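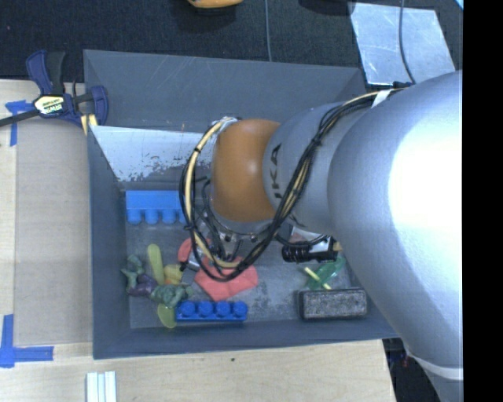
Unit 6: Listing a Building, and What Happens After

Reading for this unit: the Hellomdale case file, all of it, including the appendix on gutters. The appendix is where the money went.

Terms you will need

Listing. A building is entered in a register and may no longer be altered without consent. Students tend to assume that listing comes with funding. So did the owners of the Hellomdale grain exchange.

Setting. The surroundings that help a building make sense. Everyone agrees it should be protected until someone wants to park in it.

Reversibility. New work should be removable later without harm to the old. Cement mortar on soft brick fails this test, and the brick usually fails shortly afterward.

The Hellomdale case

The exchange was listed after a survey of 525 buildings in the old town. Six were recommended for urgent repair. The exchange was one of them, and it stayed urgent for so long that the word had to be explained to new staff.

The first contractor, Sultico, proposed replacing the roof timbers outright. Consent was refused. The second, Tejada, proposed splicing new oak into the sound sections and reusing the slates. Of 2,112 slates lifted, almost half went back up. Read the slate schedule closely and note how each one was graded. You will be making one of these yourselves.

The Grulitz mill, two streets over, was never listed. It was re-roofed in August in sheet metal and does not leak. Be ready to discuss this without getting upset.

Questions for the seminar

Was the refusal of the Sultico scheme justified by the timber report, or only by the mood of the meeting?

How much original material can a roof lose before "repair" becomes a courtesy title?

Should the mill be listed now, metal and all?

Written work

A statement of significance for any unlisted building within walking distance, two pages. Say who values it and why. "It is old" will be returned to you. The assignment counts for 50 percent of the unit grade.

The site walk is on Saturday. Wear real shoes.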